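Week 4 — Where the Sandwich Came From, and Why We Still Eat It

Welcome back, everybody! Last Thursday we left off with bread as a plate (those thick, stale slabs people piled their supper on), and I promised we would get to lunch, so let's get to it. Please have the Cieślak reading beside you, mostly the chapter on factory towns, and don't worry if the first 30 pages feel slow — they pick up.

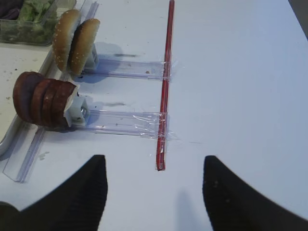
Why did workers carry sandwiches to the mill? They had a short break and no kitchen nearby, and bread with something inside could be eaten standing up.

Wanda Cieślak follows one such town, Merneletti, where the bakery sold nearly 600 loaves a day. Look closely at her table on page 176 and jot down whatever surprises you, prices especially.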